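サイト内を検索　キーワードを入力　検索

段ボール箱の見直しと荷造り場づくり　中間報告

Burnitz助成室
Elfriede Weidemann 様

いつも気にかけていただき、ありがとうございます。6月にお送りした短いお便りでは、箱の型がようやく決まりそうだというところまでしか書けず、Weidemannさんから「続きを楽しみにしています」とお返事をいただいたのに、ずいぶんお待たせしてしまいました。今回は荷造り場の様子と、組み立て式の小箱の進み具合、それから予算のことを、少し長くなりますがまとめてご報告いたします。お茶でも飲みながら読んでいただければ幸いです。

荷造り場について

申請書に書いたとおり、私たちGuerraの荷造りは長いあいだ、机の端や廊下の隅など、そのとき空いている場所を借りながら続けてきました。箱を広げる場所と、中身を入れる場所と、出来上がった箱を置く場所がいつも重なっていて、ひとつ終えるたびに何かをどかすことになります。助成をいただいてまず手をつけたのが、この順番を整えることでした。床の広いところに緑のマットを敷き、大きな箱はその上で開けたり畳んだりする、小さな箱は台の上で組む、という分け方にしています。単純なことなのですが、決めてみると気持ちがずいぶん楽になりました。

緑色にしたのは見た目の好みもありますが、茶色い段ボールの切れ端が見つけやすいという利点もあります。敷き始めてからは、畳みじわやこすれた跡がだんだん気になるようになりました。角を持って引っぱり直せばよいという意見と、一度巻いてから敷き直したほうが早いという意見があり、まだ決着がついておりません。私は巻くほうに賛成しています。

大きな箱は手掛け穴のある茶色のもので、重い冊子類をまとめて送るときに使います。この穴の縁がなかなかの悩みどころです。繰り返し使ううちに紙の層がけば立ってきて、持つ人の指に当たります。Wusinarの倉庫からも同じ相談があり、縁に紙テープを一周巻くやり方と、穴の内側に折り返しを残すやり方を比べることにしました。テープは手軽で、その日のうちに直せるのがありがたいところです。折り返しのほうは持ち心地がよいものの、箱を作る段階から型を変えなければならず、費用の話になると急に声が小さくなります。

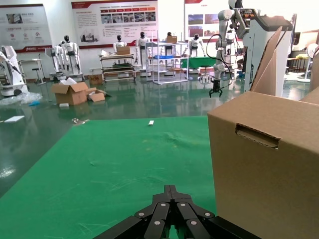
もうひとつ、荷造り場でいちばん時間をかけて話し合ってきたのが、開けたあとの片付けです。箱は届いて、開いて、空になり、そこからが案外長いのです。ふたを開いたままの箱は見かけ以上に場所を取りますし、畳んだ板も、どこに置くかが決まっていなければ次の箱の下敷きになってしまいます。透明の包みや紙類も同じで、あとでまとめて、と思っているうちに足元へ広がっていきます。

いまは次のような手順を試しています。

・空けた箱は、次の箱に取りかかる前に底のテープを切って平らにする。
・平らにした板は大きさごとに立てて寄せる。斜めに立てかけたまま帰らない。
・透明の包みは丸めずに、軽くたたんで専用の袋へ。
・送り状や納品書らしい紙は捨てずに、いったん机の上へ。
・台車の上は仮置きだけにする。一日の終わりには空ける。

四つ目の紙の扱いは、恥ずかしながら失敗から生まれた決まりです。白い紙だからと緩衝材の紙と一緒に片付けてしまい、あとで皆で袋をひっくり返して探しました。台車については、便利なものほど物が載ったままになるようで、まだ半分くらいしか守れていません。こちらは次の報告までに、もう少しよいお知らせができるよう努めます。

小箱「Zinenness」の組み立て

さて、ご期待いただいている小箱のほうです。糊もテープも使わず、一枚の板から折り上げる、ふた付きの郵送用の箱で、横に丸い穴がひとつあります。仲間内ではZinennessと呼んでいます。名前の由来は長くなりますので、お目にかかったときにお話しさせてください。

試作の型は今期のうちに固まり、板で2,000枚を発注しました。届いた分から順に折り方の練習を重ね、練習と試し送りに使った箱は合わせて140個です。このうちWusinarへの試し送りに回したのが85個で、角のつぶれがあったものは取り分けて、どの面が弱いのかを調べています。いまのところ、折りの甘い前の壁から傷むことが多いようです。きちんと差し込んであれば意外なほど丈夫で、上に冊子の束を載せてもびくともせず、皆で小さく拍手をいたしました。

難しいのは、やはり最初の数折りです。側面の板は内側へ二重に折り込みますので、厚みのぶんだけ角が丸くふくらみ、左右をそろえて立てるにはちょっとした慣れが要ります。平らに置いたまま折ろうとすると、折り込んだそばから開いてきます。そこで、箱を縦に起こして少し傾け、重みで側面を押さえながら次のふたを立てる、というやり方が広まりました。誰が始めたのか、いまではもうわかりません。見た目にはいささか頼りない格好になりますが、慣れるとこのほうが手が迷いません。

もうひとつ工夫したのは見本の置き方です。以前は折り方の図を壁に貼っていたのですが、図の上下と手元の板の上下が合わず、首をかしげる人が続出いたしました。いまは出来上がった箱をふたの開いた状態で台の奥に置いて、丸い穴の位置や差し込みの向きを、そのつど見比べられるようにしています。台の奥のほうには緑の布を敷いてあり、箱を滑らせても傷がつきにくくなりました。布のしわは、まあ、愛嬌ということにしております。

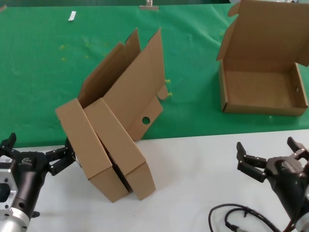

側面の丸い穴は、なくしてしまうことはできないのですか。

穴は残すつもりです。指を入れると本棚から箱を引き出しやすく、空の箱を重ねて保管するときにも向きがすぐにわかります。ほこりが気になる中身については、薄紙で一度くるんでから入れる方法をWusinarと試しているところです。

上のご質問は先日のお電話でもいただいたもので、ほかの方からもたびたび尋ねられます。大きさについてのお尋ねも多いのですが、当面はこの一種類で進め、小さな中身には仕切りを入れて対応いたします。仕切りは型抜きのときに出る端材から切り出せそうで、いま厚みを調べています。端材がきれいに片付くのは、見ていてなかなか気持ちのよいものです。

時間と費用のこと

ひと箱を折り上げる時間は、慣れた人で約65秒になりました。始めたばかりの頃は、途中でほどいてやり直す分まで入れると何分もかかっていましたから、私としては大変うれしい変化です。ただ、速い人は差し込みの最後のひと押しを省きがちで、その箱に限って角が傷みます。これ以上の速さは求めず、最後に四隅を指で押さえて確かめるところまでを一工程とすることにいたしました。

費用は、板の発注分が見積もりの範囲に収まり、マットと布の購入も済んでおります。台車は新しいものを買わず、手持ちのものを使い続けることにしました。そのぶんを、先ほど申し上げた手掛け穴の補修用テープに回すお許しをいただければ大変助かります。明細は別便でお送りいたします。もしお手元の様式が新しくなっておりましたら、遠慮なくお知らせください。書き直すのは苦になりません。

うまくいっていないことも書いておきます。板の保管場所がまだ足りません。平らなうちはかさばらないと高をくくっていたのですが、束になるとかなりの高さで、下の束から反りが出始めました。途中で上下を入れ替えてしのいでいますが、根本的には棚の段を組み替えて、寝かせる場所を確保する必要がありそうです。棚の軽いものを上に移し、空いた段を板にあてる案を来期の初めに試します。

これからの予定

次の期間には、大きな箱の縁の補修を二通りとも実際の発送に使って比べること、板の保管の見直し、そして折り方の手引きを一枚にまとめることの三つを進めます。手引きは文章を減らし、折る順番がひと目でわかるものにしたいと思っています。私が書くとどうしても長くなりますので、下書きは別の者に頼みました。

お近くへお越しの折には、ぜひ荷造り場にもお立ち寄りください。日曜日のほかは、たいてい誰かが箱を折っております。よろしければ一箱、折ってみていただけましたら、手引きのどこがわかりにくいか、とても参考になります。テープの件のお返事をお待ちしております。

Guerra　荷造り場担当
Maiara Seixas

お問い合わせ｜© Guerra 無断転載はご遠慮ください｜ページの先頭へ戻る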